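Sorting and pairing socks after the wash

Laundry notes, Jekelby Household Pages

Sock losses in most homes happen between the clothesline and the drawer. The method below covers one mixed load and needs a flat surface, a small bag for singles and a drawer with at least one divider. A made bed works better than a table, as knitted cuffs grip the cover and don't slide off the edge.

Before the wash

Turn every sock right side out. Socks washed inside out trap lint in the toe and have to be handled twice. Unroll cuffs fully, as a rolled cuff holds water and can still be damp when the foot is dry. A mesh bag keeps small sizes away from the door seal on front loaders. Fill it to half and no more. Coloured cotton blends go in at 40 degrees or cooler, wool on the wool program only.

Drying

Peg by the toe. Pegging at the cuff stretches the elastic and leaves a mark in the ribbing. If a tumble dryer is used, take socks out on low heat while the heavier items finish. Elastane loses its recovery with repeated high heat, and a cuff that has gone slack won't come back.

Pairing

Tip the load out in one layer and pull the patterned socks first. Stripes and strong colours can be matched at a glance, and removing them leaves a smaller pile of plain darks, which need proper light. Sort those near a window. Navy and black are easily confused under warm globes. 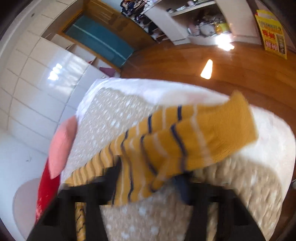
Mustard-yellow socks with navy and cream stripes, over a dotted sheet.

For striped socks, check the sequence of the stripes as well as the colours. Packs often contain the same yarns in a different order. Lay the two heel to heel and compare cuff depth, then foot length. A difference in length usually means one sock has been through more hot washes than the other. They can still be worn as a pair, but the shorter one will go at the toe first.

Folding

Do not ball socks by turning one cuff over the other. It holds the elastic under tension for as long as the pair is stored. Lay one sock on the other, fold the toe up to the ankle, then fold the cuff down over it. Thick winter pairs can be folded once and stood on edge. A divider cell 100 mm wide takes most adult pairs folded this way.

Singles

Keep unmatched socks in a bag on the laundry door. Check the bag against each load before anything goes into the drawer. Anything still unmatched after 14 loads can be cut up for cleaning cloths. Cotton terry is good for skirting boards and venetian blinds. Synthetic sport socks don't absorb well and are better kept for dry dusting.

Related pages: Removing lint from dark knits. Storing woollens over summer. Cleaning a front loader seal.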